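Ok so it is Friday, the dishes are not done and I have maybe half an hour before I have to go pick up the kids, but I promised three different people I'd write down the stuffed cabbage thing. So. Stuffed cabbage thing.

First, it's not really stuffed cabbage. It's lazy cabbage. Unrolled. Everything in one pot, chopped, no rolling, no toothpicks, no standing over a steaming head of cabbage peeling off leaves and burning your fingertips. I love the real ones. I make the real ones for Christmas and then I lie down.

The lazy version came from Waltraud Lindemann, who lived two doors down when we were still in Trirkbridge. She brought it over in a dented pot the week we moved in and I ate it standing up, out of the pot, with a serving spoon, because the forks were in a box somewhere. Asked her for the recipe the next day. She said "cabbage, meat, rice, you know." I did not know. Took me two years of asking little questions over the fence to get the whole thing out of her and I still think she's holding something back. Nutmeg maybe? She says no nutmeg.

What goes in:

1 medium green cabbage, cored and chopped, pieces the size of a big postage stamp
1 pound ground beef (or half beef half pork, better)
1 large onion
3 cloves garlic, or 4
3/4 cup long grain rice, uncooked
1 big can crushed tomatoes
2 cups beef broth
2 tablespoons tomato paste
1 tablespoon brown sugar
2 tablespoons cider vinegar
2 teaspoons sweet paprika
1 bay leaf
salt, lots of pepper
butter, a good spoonful
sour cream for the top, dill if you have it

The cabbage will look like way too much. It won't fit. Put it in anyway, push it down with the lid and wait, it shrinks. My sister called me in a panic about this part. It shrinks!

Start with the meat. Big heavy pot, medium high, no oil if the beef is fatty. Let it sit and get properly brown on one side before you go poking at it. I'm bad at this. I poke. Then you get gray meat and the whole pot tastes flat, and you wonder why hers was better. Scoop the meat out, leave the fat.

Butter goes in, then the onion with a pinch of salt. 9 minutes, till it's soft and going gold at the edges. Garlic, paprika, tomato paste, stir that around for a minute till the paste goes a bit darker and sticks. Scrape it. Then the vinegar, which will make you cough if you have your face over it.

Now the cabbage, in handfuls. Stir each handful so it gets some of the red stuff on it. Once it has slumped a little add the meat back, tomatoes, broth, sugar, bay leaf. Bring it up to a bubble, lid on, turn it down low, and leave it 16 minutes before the rice goes in. Do not put the rice in at the begining. I did that for a whole year and had mush and thought mush was how it was suposed to be.

Rice in, stir once, lid back on. From there 45 minutes is too long on my stove and just right on my mother's, so start tasting a grain of rice after twenty and stop when it's tender. If it looks dry, splash of broth. If it looks like soup, lid off for a bit. It should be thick enough to sit on a plate but only just.

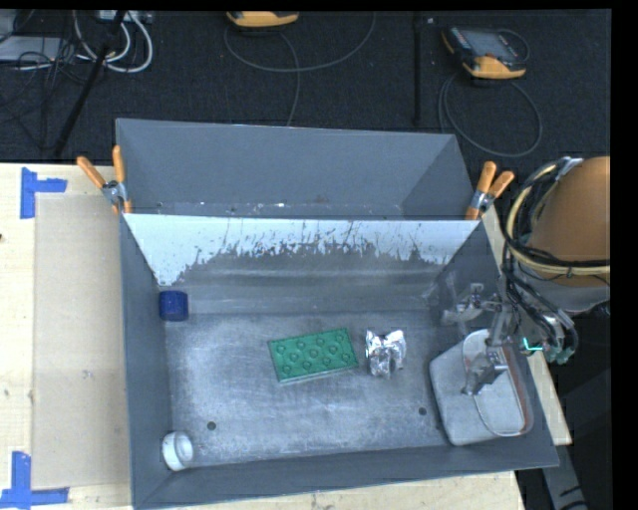 Green brick plate and a wad of foil in the metal bin.

Where was I. Sitting. Turn off the heat and let it sit ten minutes with the lid on, this matters more than you'd think. The rice drinks up the last of the liquid and the flavors calm down. Then taste for salt and vinegar. I nearly always want another little splash of vinegar. My husband nearly always doesn't. I'm the one with the spoon.

Some notes, not in any order:

Savoy cabbage works and is sweeter but goes very soft. Red cabbage, no. I tried it in June when it was all I had and the color was like something out of a swamp. Tasted ok. The kids wouldn't touch it.

Bagged coleslaw mix: fine. Cuts are too small so it kind of melts, but on a weeknight who cares. Use two bags and skip the chopping.

Brown rice, you can, but it needs a lot longer and more broth, and by then the cabbage is gone. I cook it separately and stir it in at the end.

Turkey instead of beef, ok but add more butter and more paprika and don't tell me about it.

Someone asked about the slow cooker. I've done it twice. Brown everything first like above, low for six hours, cooked rice at the end. It's good but it gets watery and the house smells like cabbage from breakfast on, and that's a long day. I like the pot.

It freezes fine without the sour cream. I do it in flat bags so they stack. The rice gets a little softer when you reheat, doesn't bother me. Second day is the best day, fried in a pan with butter until the bottom gets crusty, egg on top. That's my lunch all week and I'm not sorry.

And bread! You need bread for the juice at the bottom of the bowl. Rye if possible. Waltraud used to put out boiled potatoes too, on the side, so rice AND potatoes AND bread, and she'd get a look on her face if you skipped one. I still make the potatoes if my father in law is here.

She called the other night by the way, wanted to know if I'd been using the good paprika or the supermarket one. I said the good one. It was the supermarket one. The good stuff ran out in the spring and I keep forgetting to order more, so if anyone has a place they like, put it in the comments, I want sweet not smoked. Smoked takes over the entire pot.

Ok I've got to go, shoes are on. Next week probably the cucumber salad that goes with this, if I get to it. It's mostly vinegar and dill and letting it sit in the fridge while you do something else. And I owe somebody the plum cake, I haven't forgotten, I just keep eating the plums.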